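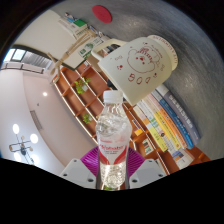

Consejos para el cuidado y la reparación de libros en locales asociativos

La biblioteca social Fedholm reúne 2568 volúmenes, entre ellos 451 folletos sindicales y políticos. Las presentes indicaciones se dirigen a las entidades que custodian fondos similares.

Libros caídos o pisados
Antes de limpiar, retire el polvo con una brocha suave, desde el lomo hacia fuera. Las hojas dobladas se alisan con una plegadera y se dejan bajo peso durante 8 horas. No utilice cinta adhesiva corriente: amarillea y mancha el papel.

Páginas mojadas
Coloque papel absorbente cada pocas hojas y sustitúyalo con frecuencia. El secador de pelo deforma los cuadernillos - tampoco conviene exponerlos al sol.

Carteles y octavillas
Guárdense en plano, en carpetas sin ácido. La sede de Jatetti conserva de este modo casi 2000 piezas.

Estanterías
Fije los muebles altos a la pared y deje un espacio libre entre la balda inferior y el suelo. Revise los anclajes cada mes de junio.

Las entidades que deseen recibir las fichas de reparación pueden solicitarlas en la secretaría de Fedholm, en horario de tarde.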